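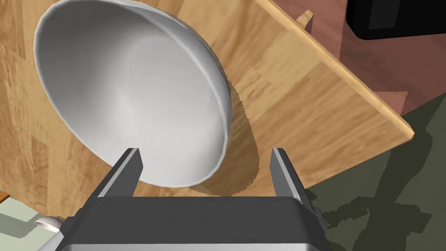

White bowl on a wooden table.

The Household Recipe Collection: Report on the First Stage

It is now possible to report on the first stage of the work on my family's recipe collection, which passed into my care when my mother moved from the house at Zusitz into a unit closer to my sister. Several relatives have written to ask what has become of the cards and whether they may have copies. I propose to answer those enquiries here once, in full, and to set down how the collection is being kept.

The collection comprises 397 index cards, two bound notebooks and a quantity of newspaper cuttings held in a biscuit tin. The cards are predominantly my grandmother's. The notebooks belonged to my great-aunt, who wrote in pencil on both sides of the page and numbered nothing. The cuttings are of mixed origin and have been set aside for the present.

On arrangement

The cards arrived in a timber drawer, sorted under my grandmother's own headings. These included Biscuits, Slices, Puddings (Hot), Puddings (Other), Meat, and a section marked Church. I was at first inclined to reorganise the whole alphabetically. Leonidas Lazaridis, with whom I served for some years on the staff of a regional library, advised strongly against it. His view was that an order chosen by the person who used the cards is itself a record and cannot be recovered once it has been disturbed. I have accepted that advice. The original sequence has been retained, and each card has been given a light pencil number in the upper right corner of the reverse.

The section marked Church was found to contain dishes suitable for carrying by car. A pencilled note on the divider reads "lids". I regard the classification as sound and it will stand.

On housing

The drawer has been retired from use owing to borer damage along its base. The cards are now kept in two lidded boxes from Kavholm, purchased in the larger of the two available sizes. I would now recommend the smaller. The larger box permits the cards to slump forward when it is not full, and a spacer of folded card stock has had to be fitted at the rear of each. The notebooks are stored flat in a cupboard in the hallway, away from the kitchen. Relatives who recall the notebooks standing beside the stove will appreciate the reasons.

On transcription

Transcription commenced in December and occupied most evenings after 8 pm through to the end of summer. Each card was scanned, typed in full and checked against the original. The typed text preserves my grandmother's spelling and her abbreviations. Where a quantity has been converted, the conversion appears in square brackets and the original figure remains.

The conversions proved to be the most demanding part of the exercise. A number of the older cards call for "a cup" without specifying which cup, and I had assumed the modern metric measure of 250 millilitres. Trials of the date loaf suggested otherwise. My mother was subsequently able to confirm that the cup in question was a green one without a handle, since lost. By working backwards from the weight of flour in a loaf she considered correct, we have settled on a slightly smaller quantity, and the relevant cards have been annotated accordingly.

The lemon pudding presented a separate difficulty. Three versions exist, and each is marked "best". The earliest calls for 400 grams of sugar by conversion, which my mother considers an error and my uncle considers the entire point. All three have been transcribed. It is not the function of this collection to rule on the matter.
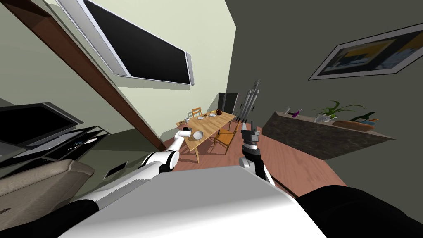 May family members correct a recipe they believe to be wrong?

Corrections are welcome in writing and will be recorded as a dated note beneath the transcription, with the name of the person supplying them, while the text of the original card is left as it stands.

On the great-aunt's notebooks

The notebooks are less advanced. The pencil has faded considerably, and on many pages the recipe for one dish continues around the margin of another. I am indebted to Facundo Quiroga, a neighbour and a retired draughtsman, who lent a raking lamp and showed me how to angle it so that the impression of the pencil may be read where the graphite has gone. By this means the instructions for quince paste were recovered, along with what appears to be a list of debts owed at cards.

The second notebook also contains an account of a winter spent cooking at the Quezada shearing quarters. It is written among the recipes with no change of hand or heading. I had not known of this period in her life, and neither had my mother. The mutton recipes from those pages are scaled for a full shed and will require reduction before anyone attempts them. I intend to publish the account separately once my mother has read it through.

On access

A printed edition has been considered. A quotation was obtained for a single volume of 560 pages with the scans reproduced in colour, and the cost was found to be beyond what could reasonably be asked of the family. A shorter selection of nearly 80 recipes will be prepared in its place, spiral bound so that it lies flat. Cousins who wish to nominate a recipe for inclusion should write to me with its title, or with a description of the occasion on which it was served if the title is not known.

The complete transcription will be made available to relatives by email on request. The original cards will not be lent. They may be consulted at my home by arrangement, and tea will be provided.

One matter remains outstanding. The card for the ginger biscuits, number 112 in the present sequence, is a divider with no recipe behind it. If any member of the family borrowed it, its return would be appreciated and no questions will be asked.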